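4 min read

December 6, 2024
By the Skelum product desk

Curura Four-Finger Hand: trying it in simulation before you buy

If you have been shopping for a multi-fingered hand, you already know how hard it is to judge one from a spec table. Two hands can list the same payload and the same number of joints and then behave like complete strangers the first time you ask them to pick up something from your own kitchen. We have been selling grippers long enough to have made that mistake ourselves (more than once, we're sorry to say), so every Curura hand we list now comes with a full simulation model that you can download and work with for as long as you please before you spend any money.

The Curura is our four-finger model, finished in matte black, with long flat finger bars joined by pivot hinges. Customers tend to ask about the row of small round holes down the fingers. Those are there for fingertip pads, cable clips and whatever else you might like to bolt on, and the model carries them too, so you can check the clearance of your own add-ons ahead of time. The fasteners are ordinary countersunk screws. You can swap a finger link on the bench with one driver and a little patience, and we do recommend the patience!

What follows comes from our comparison of the Curura with the Prasix two-finger gripper, which many of you already own and like. We like it too, and we still stock it. For boxes, blocks and anything with a pair of flat sides, the Prasix is quick and simple and costs a good deal less. The question we wanted to settle was what you gain by moving up to more fingers when the objects get awkward, so we set both hands the same household items on a wood-grain tabletop and let them try.
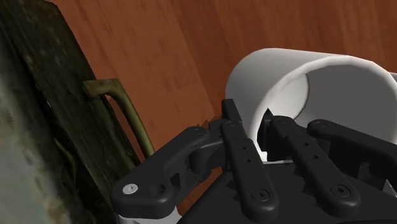
OKAFOR, March

The mug on its side was the item we argued over most at the Okafor office, and it is the one we'd suggest you start with as well. Its opening gives a long finger somewhere to go, and you can see one of the Curura's fingers up at the mouth of the mug, with the wood grain running along behind. An approach like this is where finger length and palm angle start to matter, and it's a lovely way to get a feel for how the hand takes up space around a curved object. There is an item with a bar handle over on the left as well, for when you want a change from round things.

We ran 1,000 simulated attempts with each hand, using the same starting positions for both. The Prasix did very well whenever the mug stood upright and rather poorly once it was tipped over, mostly because the jaws had only one good way in. The Curura was slower on the easy cases and clearly ahead on the tipped ones. It did need more tuning to get there, and our first set of finger speeds was much too eager, so please don't be discouraged if your early runs look clumsy. Ours certainly did.

A few practical notes before you order. The download includes the hand model, the tabletop, the household items and 33 ready-made starting poses, with the tipped mug among them. The controller is sold separately and will run up to two hands at once, so if you are planning a pair you only need the one box. If you already have a Prasix controller, it will not drive the Curura, but the mounting plate is the same and you can keep your arm setup just as it is.

Simulation has its limits, of course. Friction on a glossy mug is hard to get right, and we would rather you treat our numbers as a way to rank the two hands than as a promise about your own bench. Change the friction setting, run the poses again, and see whether your favorite stays the same. Ours held up across most of the range, though the gap got smaller on the slippery end.

The Curura ships fully assembled with a spare set of hinge pins and a printed setup guide. Lead time is four weeks. Loan units are available to schools and small labs, and the waiting list moves faster than you might expect, so do write to us if that would help.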